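自宅双腕ロボット、シミュレーションで皿からトレイへ移す作業を詰めるスレ

自作アーム雑談板 > 製作記録
閲覧 3372

投稿者:nasu_gripper
2024年8月30日

去年の12月から六畳間でちまちま組んでる双腕機の続きです。前スレが1000行ったので立て直しました。

実機のほうは肩の減速機を注文し直していて届くまで動かせないので、今はシミュレーションで台所タスクをやってます。野菜やパンを皿と白いトレイの間で移すやつ。シーン一式はMacaraegっていう自分用のリポジトリにまとめてます(名前に意味はないです、響きだけ)。

で、悩んでるのがナスです。トマトはわりとすんなり掴めるのに、ナスが皿の縁にまたがって寝てるとアプローチの角度がなかなか決まらない。真上から見た画を2枚貼っておきます。

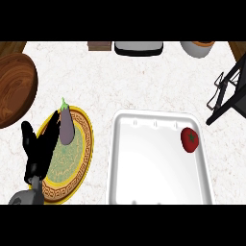
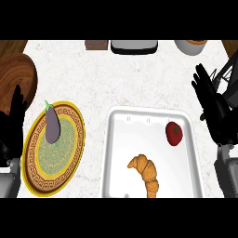
今の設定だと把持の候補を4つ出して、一番スコアの高いやつを無条件で採用してます。それで指を胴の太いところに持っていこうとするんだけど、片方の指が皿に当たるんですよね。接触を検知したら5ミリ上げてやり直す処理は入れたものの、上げたら上げたで今度は胴の丸みで滑る。滑ったナスが転がる。転がったナスを追いかける。見てるぶんには楽しいんですが!

ヘタ側を掴むか、太いほうを掴むか、皆さんならどっちにします?

投稿者:belturitz工房
新スレ乙です。うちは断然ヘタ寄り派。細いほうが指の開きが小さくて済むし、隣の物にぶつかりにくいので。ただ重心から外れるから、持ち上げるとだらーんと垂れます。トレイに置くときにお尻から着地するつもりで軌道を組めば案外いけますよ。

投稿者:ゼロ点合わせ
ヘタ寄りは反対。シミュだとうまくいっても実機で泣くやつです。本物のナスはヘタにトゲがあるし、ガクがめくれて指先のゴムが浮く。うちは一回それで床に落として、しかも踏みました(靴下が終わった)。

重心の少し上、胴が太くなり始めるあたりを掴むのが無難だと思う。皿に当たるのは指の向きの問題で、手首をもうちょっと寝かせて入れたらどうですか。

投稿者:belturitz工房
>ゼロ点合わせさん
トゲの件はわかるけど、それを言ったら太いほうだって表面つるつるで滑りますよ。摩擦係数いくつで回してるかによるんじゃないかなあ。デフォルトのままだと滑らなさすぎて参考にならないことが多いです。

投稿者:nasu_gripper
摩擦、痛いところを突かれました。食材は全部同じ値です……。ナスもトマトもクロワッサンも一緒。そりゃダメですね。今夜分けます。

手首を寝かせる案は一回やったんですが、そのときは前腕が天板すれすれになって、衝突判定で計画ごと弾かれました。マージンを大きく取りすぎてるのかも。

投稿者:groker_mini
横からすみません、いつもROMってる者です。スコア最高の候補を無条件で採用っていうのが気になりました。先に「皿と干渉しない」で足切りして、残った中から選ぶ順番にしたらどうでしょう。自分はZuloのアーム用にそういう前処理を書いて、ずいぶん楽になりました。全候補が落ちたときだけ、皿の外側へちょっと押してから掴み直す感じです。

投稿者:ゼロ点合わせ
押してから掴む、いいですね。ただナスは押すとまっすぐ進まないで回りますよ。丸いほうを軸にくるっと。

投稿者:groker_mini
回りますね(笑)なので自分は押す距離をすごく短くして、押すたびに姿勢を取り直してます。遅いけど、転がったのを追いかけるよりは早いです。

投稿者:配線はみ出し隊
ナスに1スレ使う板、好きです。
ところで両手あるなら、片手で皿を押さえてもう片方で掴むのはダメなの?せっかくの双腕なのに、もったいない気がして。

投稿者:nasu_gripper
>配線はみ出し隊さん
やりたい!やりたいんですけど、左右の同期がまだ怪しくて、片方が待ちに入るともう片方も一緒に固まることがあるんです。今は左右別々のプランナーを無理やり動かしてるだけなので。実機の減速機が来るまでに直せたら試します。

ちなみに減速機は送料込みでいくらになったか、怖くて家族に言えてません。結束バンドのほうは1199円でした。これは言えた。

とりあえず今夜やるのは、摩擦を食材ごとに分けるのと、groker_miniさん方式の足切り。手首の角度はマージンを削ってからもう一回試します。

投稿者:belturitz工房
マージン削るなら前腕だけにしといたほうがいいですよ。指まで一緒に削ると、接触の判定と区別がつかなくなって、原因探しで一晩潰れます。潰しました。

投稿者:ゼロ点合わせ
それは同意。あとログは候補ごとのスコアも残しといてください。落ちた候補のほうが見たいので。

投稿者:nasu_gripper
了解です、前腕だけ削ります。ログも候補全部吐くようにしておきます。ヘタ派と胴派の決着は、両方で回した結果を貼りますのでそれまで休戦でお願いします。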